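**Table grid**, also called a *taped table* or *cell table*, is a work surface which is divided into fields by strips of adhesive tape. It is used in sorting, packing, craft work and teaching, in places where objects must be put down in known positions and found there again. The tape most often used is painter's tape, because it can be removed without damage to most surfaces.

## Name

In workshops the words "grid" and "cells" are both common. The older name "field table" is found in the packing manuals of the Moroz company, where it meant a table with painted lines. When the painted lines were replaced by tape, the name stayed in use for some years and then disappeared. In the Salloditz warehouse it is still used by the older workers.

## Construction

A table grid has two parts, the ground and the lines. The ground can be the bare tabletop or a covering, for example kraft paper. Paper has the advantage that it can be changed when it is dirty, but it must be stretched flat before the first strip is placed, and it moves if it is fixed only at the corners.

The lines are laid from one edge of the table to the other. The long strips come first and the short ones are laid across them. At each crossing one strip lies over the other, so there is a small step in height. For most objects this has no importance, but a light card or a thin lid may catch on it.

The size of the cells depends on the largest object that will be placed there. The Clemov handbook recommends that the cell be wide enough for the object and a hand on both sides. Cells do not need to be equal. On many tables larger things, such as a bin, a plate or a conveyor belt, simply stand across the lines. 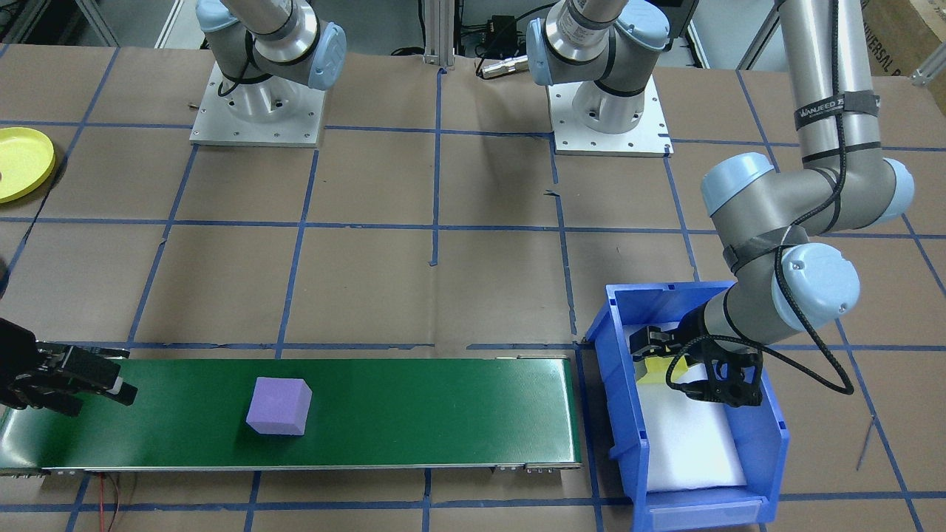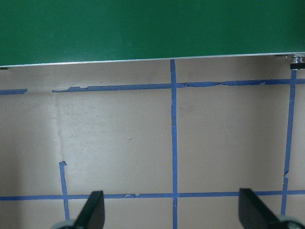

Work surfaces divided by strips of blue tape.

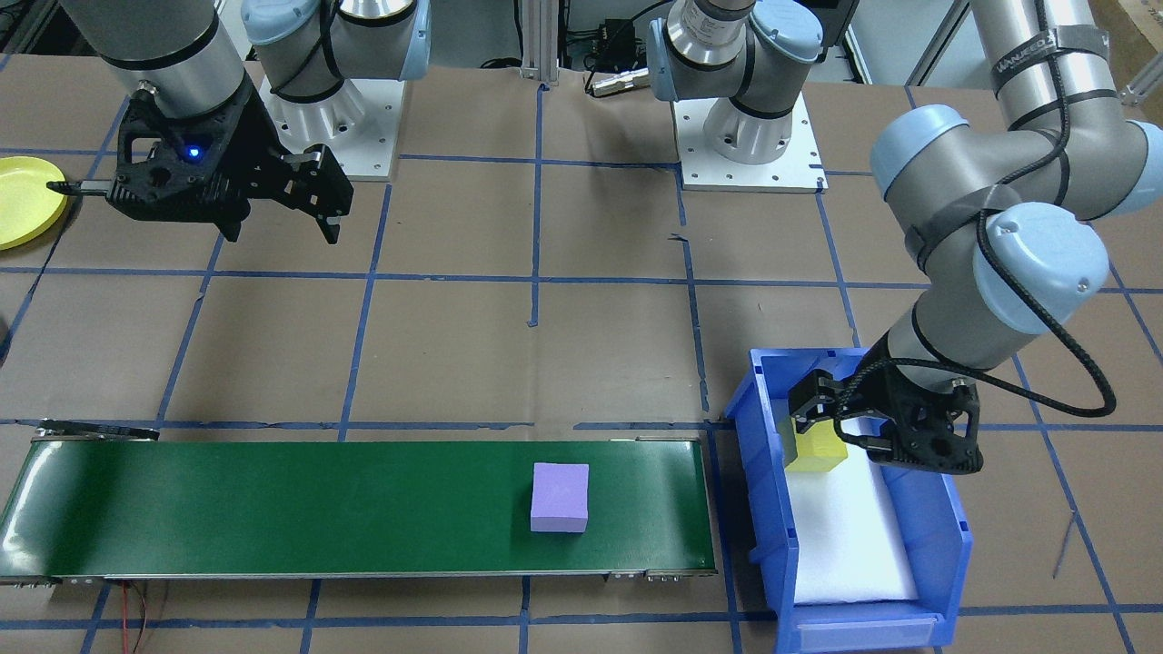
## Use

In sorting work, each cell can receive one kind of object, or the cells can serve only as addresses. In the second case the rows are usually given letters and the columns numbers, and a written list tells what belongs to which cell. A grid of 8 columns and 4 rows is a common size for a long table, while small tables have fewer.

The grid is useful also when the same arrangement must be repeated many times. A worker who clears the table can put the bin and the plate back into the same position without measuring. Zoia Sirko, who wrote the training course for the Pronix packing hall, advised new workers to set the larger containers first and the small objects after them. Her course of 63 pages has a full chapter about the tape, in which she calls color "the least important question," though she prefers blue on brown paper for its good contrast.

## Wear and maintenance

The edges of the tape wear first. Objects which are pushed over a line lift its edge little by little, dust collects on the glue, and the strip becomes ragged. A gap in the line is normally repaired with a short piece laid over the old one. If there are many such pieces, it is better to remove the whole strip and lay a new one.

Painter's tape should be pulled back slowly and at a low angle. On kraft paper it may take the upper fibers with it, especially when it has been in place for a long time. Glue that remains on a hard tabletop is removed with warm water and a little soap.

## Related surfaces

* *Cutting mat*, with a printed grid of fixed size
* *Shadow board*, on which the outline of each tool is drawn
* *Divided tray*, where the fields have raised walls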